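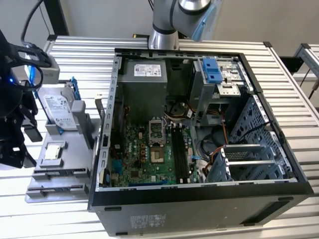 *Tower on its side with the panel off. The hard disk and the processor are in the parts holder on the left.*

# Desktop strip and refit: common questions

Kept by Darren Sugden for the Bukhari refit bench. Last checked 13/04/2026. Corrections go to Humaira Zaidi.

## Which machines does this page cover?

The Dell towers in the Predier batch, 44 units in all. Small form factor machines have their own page.

## Which way up should the tower be?

On its side, open face up. Disconnect the mains lead first, then hold the power button for five seconds. Leave the power supply in place unless the job sheet says otherwise.

## What comes out, and in what order?

1. Hard disk
2. Memory
3. Processor

The heatsink has to be off before the processor can be reached. Refit in reverse order.

## Can the socket be left open?

Yes, for as long as the board is being worked on. Keep the load plate fully raised; a half-raised plate tends to drop. Nothing should be put down inside the case while the contacts are exposed.
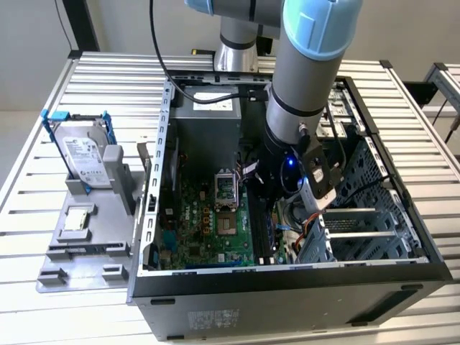

If the tower has to be moved or stored without a processor, fit a socket cover and close the plate over it. Covers are in the Finia drawer. Bent contacts are not repaired on this bench. Tag the board and pass it to Haris Farooqui.

## Where do loose parts go?

In the grey holder, each in its own position. Hard disks stand upright. Processors go in the square recess, contacts down, handled by the edges only. Memory goes in the vertical slots.
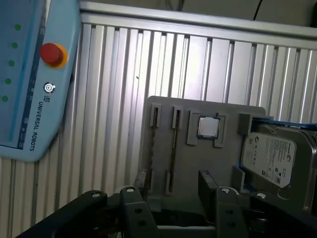 *The two memory positions on the upright grey board.*

## Does it matter which memory slot is used?

Yes. Refit a single module in the slot it came from. For pairs, follow the diagram in the service manual for that model. Slot colours vary between boards and should not be used as a guide.

## How is a module lined up?

Open the retaining clips. Match the notch in the module to the key in the slot, then lower it square to the board and press evenly on both ends until the clips close. Check for trapped cables before pressing.
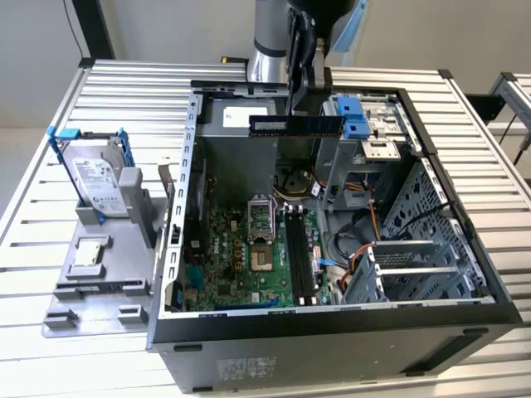
*Memory module held over the open case, with the processor socket empty.*

## The machine beeps and will not start. What now?

Reseat the memory first. If the fault remains, try one known good module from the Flestitz box. Log the beep pattern under fault code 103.

## Who signs off a finished unit?

Uzma Gondal or Mi-kyung Um.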